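Bench notes, glaze and slip room, April

Started 8:15. Kiln was down to 60 by then so I left it shut and went on with the slip.

Carried on with the Pumex test body, third batch. The first two settled out overnight into a hard layer at the bottom of the bucket, and I want to know if that is the clay or the water. Same recipe as batch two otherwise. Dry weights: 773 g of the powdered body, 272 g of the fine grog, 435 g of water to begin with. Soda ash and silicate dissolved together in hot water first, then added a few drops at a time with the mixer running slow. It stayed like putty for a long time and then let go all at once. I had it pouring off the paddle in a thin ribbon before the last of the silicate went in, so I stopped there and wrote the leftover amount on the jar lid.

Batch two had all of the silicate in it. Suspect that was the whole problem with batch two.

Sieved through the 80 twice. The second pass left almost nothing on the mesh. The grog is finer than the old bag, which was marked Zaugg in grease pencil and nothing else. If anyone knows what grade that was please write it on the wall chart, there is a third of a bag left and I don't want to guess.

10:40. Poured four of the small Rurketti molds, the shallow dish shape, all from the same bucket. Drained at 8, 11, 14 and 17 minutes. Walls came out thinner than I expected on the 8 and it tore at the foot when I turned it out. The 11 released cleanly. The 14 and the 17 were hard to tell apart by eye and I should have cut them both, but I only cut the 17. Inside corner is thick and a little soft there. Will cut the 14 tomorrow if it is still on the shelf.

The molds themselves are getting tired. Two of them have a worn spot near the spare where the knife goes every time. Selina Egger wants to recast from the master before summer and I agree, but the master has a chip in the rim that needs filling first. Plaster is on the list. So is a new strap, as the one on the second mold slips if you pull it past the third notch.

Opened the kiln at 1:30. This was the Steseck clear over the white body, three thicknesses. The thin one is good. The medium one is good on the flat and has pinholes along the inside of the rim. The thick one ran and took a piece of shelf with it — small, it ground off, but the kiln wash wants redoing on that shelf before anything else goes on it. I did not redo it today. Shelf is leaning by the door, please don't use it.

Cone in the front was flat over, cone in the back was at four o'clock. So the back is still cooler. Moving the thin-glazed ware forward has not helped and I think the lower element on that side is weak. Reading across it was higher than the other two when I checked last month but I can't find the page.

Afternoon went on cleanup and on the plain whiteware. Finished plates get a rinse and a look in daylight before they are boxed, mostly for crawling at the rim, where a greasy thumb shows up worse than anywhere else. 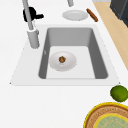

Kilian Aebischer thinks I have the pinholes wrong. He puts them down to bisque fired too low, with gas still coming out of the body when the glaze seals over, and he would take the bisque up a cone and hold it for 20 minutes before touching the glaze at all. He also says the medium thickness is where it would show first. I had blamed dust. We can settle it with two rims from the same pour, one wiped and one not, both bisqued hot.

Bucket of batch three is under the bench with the lid taped. Stir before judging it. If it has settled hard again by tomorrow then it is the water, and I will make the next one with distilled.

Still to do: wash the shelf, cut the 14, weigh the leftover silicate, order cones. Mixer paddle is soaking in the gray pail.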